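Two-Arm Manipulation, Handout 6: Keeping Both Arms on the Same Clock
Course notes by Sigita Rozīte, with lab corrections from Ihor Ostapchuk 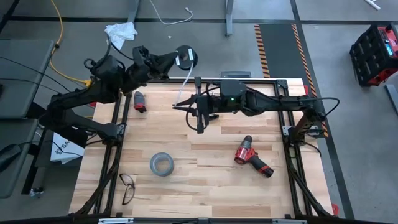

Last time we got as far as one arm following a recorded path, and most of you had that running by the end of the session. Today is the part of the course I look forward to all year, when the two arms have to agree on something! A thin strip held at both ends is a lovely teacher for this. Let one side lag a little and the strip sags. Let it lead a little and the strip pulls tight, and now each arm is feeling forces that come from its neighbor's mistake.

Please have Rilta open while you read. The file names below match the lab branch.

1. Two loops, one clock

Each arm has its own joint controller, and those run fast and mostly take care of themselves. What we write sits on top. The coordinator wakes up every 20 milliseconds, reads both joint states, asks the policy or planner what should happen next, and sends out two targets.

The beginner version reads left, plans left, sends left, then does the same for right. It works fine in simulation and then behaves strangely on the bench (I have written this bug three times myself, so you are in good company). By the time the right arm gets its target, the state it was planned from is older than the one the left arm used. The fix is short:

read left and right state, stamp both
if the stamps differ by more than one tick, hold position
plan for both arms from the same snapshot
send both targets with the same "apply at" time

The hold in the second line matters more than it looks. Students love to replace it with "use the last good value," and for a free-moving arm you can get away with it. With something stretched between two grippers you can't, so leave the hold in.

2. Who leads?

There are three common setups, and you will try the first two this week.

Leader and follower. One gripper carries the larger part and moves along its plan. The other tracks a point relative to the first. Simple to write, easy to debug, and a good match for spools, reels and anything where one hand mostly holds while the other pulls.

Shared object frame. You plan for the object and work out both gripper poses from it. Beautiful for a rigid box. For a floppy strip, "the object pose" stops meaning very much, and you will spend an evening finding out why.

Learned, both arms at once. One network puts out all the joint targets together. We get there in June, and I promise it is worth the wait.

For unwinding, start with leader and follower, and let the spool side lead. Then swap the roles and run the same task again. Watch the follower's commanded position against its measured position while you do it, and write down what changes.

3. Seeing a thin thing

Strips and cords are hard on perception. They are a few pixels wide, they twist, and depth sensors often return nothing at all along them. Dinow, our segmentation tool, gives you a mask and a confidence value per pixel. Don't threshold the mask right away! Fit a curve through the weighted pixels first, then ask how good the fit is. A broken mask with a clean curve through it is perfectly usable.

Other things on a bench can fool you too. A light stave in a wooden tabletop is long, pale and straight, and a cable near the wrist has just the right shape. Two cheap checks remove most of the false hits:

The curve has to end near at least one gripper.
The curve has to move when that gripper moves.

The second one is my favorite trick in the whole course. You already know how the arm moved, so use it.

4. Data for this week

The practice set is on the Flurgate share and holds 1,198 recorded attempts. Of those, 938 have matching time stamps on both arms all the way through. Use only those for exercise 2. The rest are for exercise 3, where you will write the checker that tells them apart, and where bad data is suddenly the good stuff.

Ihor's correction to the old sheet: gripper opening is stored from 0 (closed) to 1 (open) for both arms. The earlier version had the right one flipped. If your right hand lets go whenever it should pinch, you have the old loader.

5. Exercises

Exercise 1. Add the shared snapshot to coordinator.py. Plot the gap between left and right stamps before and after, on one set of axes.

Exercise 2. Replay ten attempts in the Holovko simulator with the spool side leading, then with the roles swapped. Half a page on the differences, plots welcome.

Exercise 3. Write the stamp checker. It should name the first bad tick, as well as giving a pass or fail. Keep it under 40 lines if you can; mine grew to twice that before I found the simple way.

Optional, and great fun: delay one arm by a single tick on purpose and see whether you can spot it in the tracking error without looking at the stamps. Then try two ticks.

Hand in through the usual folder. Bring your exercise 1 plot to the next session even if it looks wrong, as we'll start with those.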